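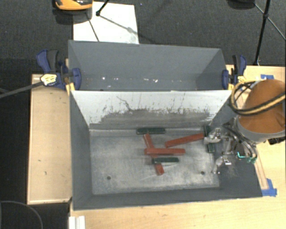
Floor meeting, Fundetti packing and sorting
Friday, February 14, 2025
Notes by Funmilayo Danladi (my turn again, so complain to me if I got you wrong)

We started late on account of the Clusier delivery blocking the hallway, and then Oluwatosin Shehu had the numbers for January. The arm moved 512 blocks out of the front bin and dropped or lost its grip on 86 of them. He thinks that's decent for a first month. I said it's a lot of walking over for whoever is on that side of the room, and a few people nodded pretty hard at that!

Most of the talk was about who does what now. Before Christmas there were two of us hand sorting all shift, and now it's one person watching the arm and doing the odd shapes by hand. Briggs wanted to know if the second job is coming back. Oluwatosin said no, but hours stay the same through spring and the second person goes to labeling. Briggs isn't thrilled (labeling is a standing job, and his knee is bad) and asked for a stool. Agreed, Oluwatosin orders it.

Then we got onto crossed blocks. When the reds and greens land on top of each other it's tempting to reach in and straighten them out, and I admitted I've done it with the arm running. Please don't, me included. Hit pause, wait for the light, then reach. I'm going to write this up on a card for the table.

The divider between the bins is scratched up along the bottom and the gray is showing through. I'd like a new one. Oluwatosin wants to get a price from Lunduvlow first. Left open. The clamps get checked at the start of each shift, and whoever checks puts their initials on the sheet.

Training: everybody who watches the arm gets 2 hours with Oluwatosin, paid, during the shift and never after it. I asked for that last part to be in the minutes, so there it is. Evening crew goes first.

Any other business: the break room microwave. We ran over 12 minutes on the microwave and I'm not writing any of it down.

To do
Oluwatosin: stool, price on the divider, training times
Me: pause card
Briggs: try labeling for a couple of weeks and tell us how it goes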